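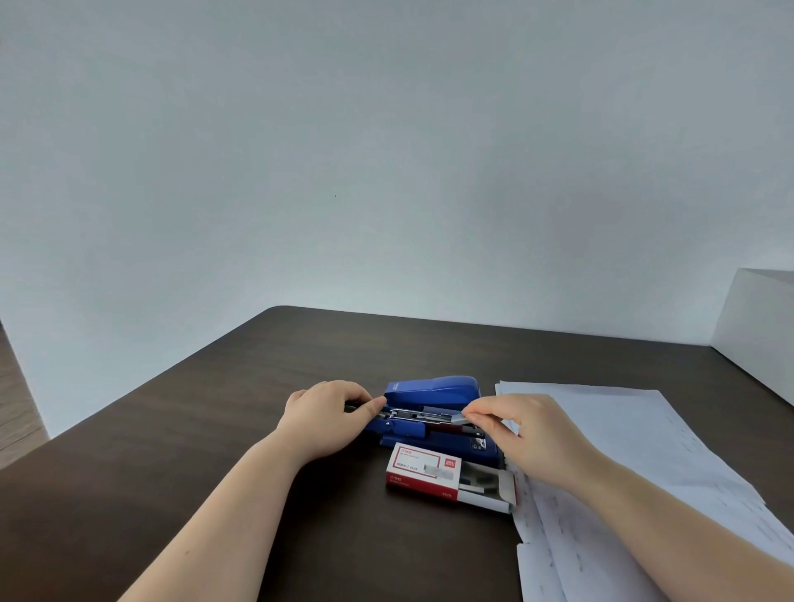

Recording day at Jelwood

I spent an afternoon in October at Jelwood, where Eun-seong Seok's group collects hand demonstrations for a learning system called Ludix. The job on the table was refilling a stapler: staple box open, strip into the channel, paper alongside.

Seok's target is 400 good recordings of each task. The stapler had reached 148. Each one takes about a minute, plus labelling, and a second person reviews it before it goes into the set. The full collection stood at 1,619.

Rhodri Morris handles the review. He throws out any take where the fingers hide the strip the whole way in — a common fault with small parts, he told me. Left-handed takes are still short, and they are looking for more people.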